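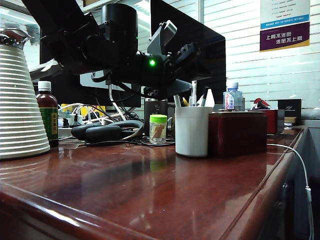

Visit to the Vokness paper mill, 21 May 2022

The group was met at the gate by Regula Bachmann, shift lead for the wet end. Line 2 makes uncoated stock and was running at reduced speed after a felt change in April. Pulp enters the headbox at low consistency and most of the water drains on the wire; the press section takes out more, and the dryers do the rest – at considerable cost in steam. The reel we watched was logged at 2894 kg. Samples are cut from each reel and tested for moisture and tear strength. Ear protection is required past the press section.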